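Candle wax on an embossed tablecloth – can it be saved?

Asked in Laundry & Linens, October

Hi all, I'm hoping somebody with more patience than me has dealt with this. I had the family over for supper and a red taper candle dripped all down one side of my good white tablecloth, the one with the raised pattern. I scraped off what I could with a butter knife, but there's still a pink greasy patch. Can I just throw it in the wash on hot?

2 answers
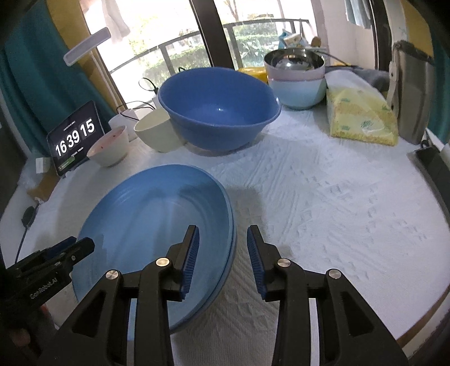 Answered by Weerakoon
Helpful votes: 13

Oh please don't wash it yet! Hot water can spread the wax. Put the cloth in the freezer for 30 minutes, then flake off whatever is left in the pattern with an old spoon. After that, lay paper towels on both sides and press with a warm iron, no steam, moving to a clean bit of towel each time. The pink is dye, so dab that with a little rubbing alcohol (try a hem first). My round one is white and embossed too, and it has come through plenty of holidays this way – just don't put it in the dryer until the mark is gone.

Answered by Ondero
Helpful votes: 2

I used dish soap and it mostly came out. White candles from now on lol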